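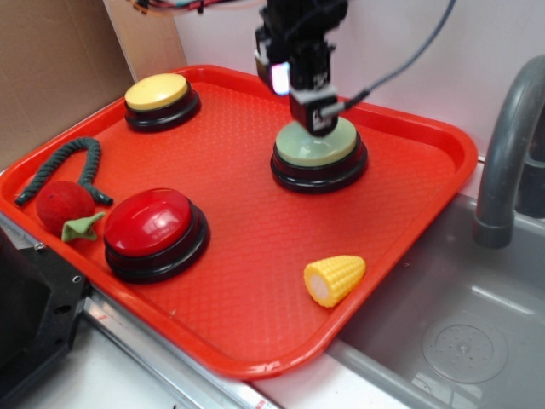
3.2 Materials: the tray, the buttons and the small objects

We spent longer choosing the materials for this study than we had expected to, and since several colleagues have asked us about them, we would like to set down in some detail what ended up on the counter and how we came to settle on it. Readers who are mainly interested in the results may wish to go straight to Section 4, but anyone hoping to repeat the work at home or in a classroom kitchen will, we think, be glad of the particulars.

Every session in the Trulik study used a single tray. We had begun with a bare countertop, which seemed the simplest thing in the world, and found that small objects wandered. A felt tomato nudged with an elbow ends up in the sink, and a session has to be stopped while somebody fishes it out. The tray has a raised rim and rounded corners, and its floor carries a fine crosshatched texture. We had tried a smooth tray of much the same size in the Frota pilot, and the buttons slid on it whenever they were pushed a little off center. With the textured floor they stayed put well enough that we stopped marking their positions with tape after the first week.

The color of the tray was the subject of a good deal of friendly argument. Red is a strong background, and one of the buttons is red as well. Some of us worried that the red button would be harder to pick out than the others, and that any difference in response between the three would then be impossible to interpret. Others felt that ordinary kitchens are full of red things sitting on red things, and that a study of everyday objects ought to be able to live with that. In the end we kept the red tray and treated contrast as a factor in its own right (see Section 4.3). The black base around each cap helps a great deal, as does the shine on the cap itself, and we came to think of the outline as doing at least as much work as the color.

The buttons are the large tabletop kind that people use as buzzers at quiz nights, with a domed cap seated in a thick round base. We used three: one red, one yellow and one a light, slightly grayish green. All three were present in every session. Their arrangement was changed between blocks, following a schedule drawn up before the study began, and we took care that no color spent more than its share of time nearest the sink.

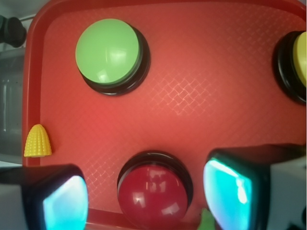
Figure 3. The three buttons on the textured floor of the tray, with green at upper left, yellow at the right edge and red at the bottom.

A word about spacing may be useful. In the Frota pilot we had set the buttons close together in a tidy row, and the row itself turned out to be a nuisance, because people learned to count along it and paid hardly any attention to color. Spreading the buttons out across the tray removed that habit almost entirely. It also left open stretches of tray between them, and that gave us room for the small objects, to which we now turn.

The small objects are toys of the sort found at the bottom of any family's play kitchen. Among them are a fuzzy red felt tomato with a light green leaf, a short piece of yellow plastic corn cob with a bumpy surface and a flat pale end, and a dark green twisted rope-like toy that can be bent into a curve and laid along the rim. We chose them from a much larger box, partly for their colors and partly for the way they feel. The tomato repeats the red of the tray and of one button, the corn repeats the yellow, and the rope is a green quite a bit darker than the green cap. We wanted the colors on the tray to echo one another in this loose way, as they do on a real counter at suppertime, without matching so exactly that the echo became a puzzle.

The full set of layouts, which we call Flastura, contains 250 arrangements, of which 23 were held back for the final block. Each arrangement was used twice, with the toys moved between the first use and the second, for a total of 500 trials. Resetting the tray by hand was slow at first. We grew quicker once we adopted the rule of setting down the buttons before anything else, then the rope, then whatever would roll.

We kept the tray on the light gray countertop beside the gray sink basin for the whole of the study. We did consider moving to a plain table in another room, and we are glad that we stayed where we were. The kitchen has its own light, which falls unevenly across the tray and leaves bright spots on the glossy caps, and these reflections shift a good deal over the course of an afternoon. Sessions in February were finished by four o'clock for this reason. We made no attempt to dull the caps with spray or powder, as has sometimes been suggested to us, and we would gently discourage others from doing so, as the shine is a large part of how such a button looks in ordinary use.

The layout sheets and the order of blocks are available through Datstead, together with our notes on cleaning felt toys.

We use cookies to remember your reading preferences and to count visits to this page. Accept all | Manage settings

Related articles
Sorting by color on patterned surfaces: results from the Frota pilot
Gloss, glare and the kitchen counter
Play food as study material: a short review
Flastura: notes on building a layout set by hand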